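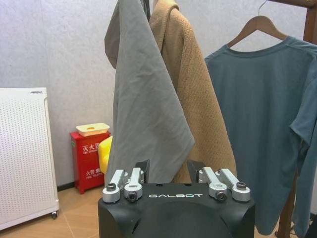 *Garments on a clothes rack.*

# Cakex Garment Care Label Corpus

Text transcriptions of sewn-in care labels, with fiber content and washing instructions split into separate fields. Maintained by Pirmin Fuchs at Grerneck. The corpus holds text only – label scans are not distributed.

## Contents

| File | Records | Notes |
|---|---|---|
| `labels.csv` | 400 | one row per label |
| `disputed.csv` | 50 | transcribers disagreed |

Rows in `disputed.csv` also appear in `labels.csv`, with `status` set to `open`.

## Fields

- `label_id`: stable across releases
- `fiber_raw`: fiber text as printed, line breaks kept as `|`
- `fiber_norm`: generic fiber names, lowercase, descending by percentage
- `wash_temp_c`: integer, blank if the label gives no temperature
- `dry_code`: see `codes.md`
- `lang`: languages on the label, in printed order

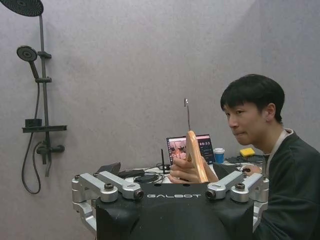
*2 min read*

## Transcription rules

Each label was typed by two people working separately. Misspellings stay in `fiber_raw` and are corrected in `fiber_norm`. "Elastane" and "spandex" both map to `elastane`. Percentages that do not add up to 100 are left as printed and flagged in `sum_error`.

Multi-layer garments get one row per layer, joined on `label_id`. Linings use the suffix `-L`. Trim is skipped unless the label lists it with its own percentage.

## Known problems

- `dry_code` was filled in from the Kamath code list up to July and from the Distari list after that. The two differ on "dry flat" and "dry flat in shade" – use `code_src` to tell them apart.
- Leading zeros in `label_id` are lost if the file is opened in a spreadsheet. Import the column as text.
- Wool blends are overrepresented. Do not use the counts to estimate market share.

## Changes

Monday, January 27, 2025: 200 rows rechecked, `sum_error` added, encoding changed to UTF-8 without BOM.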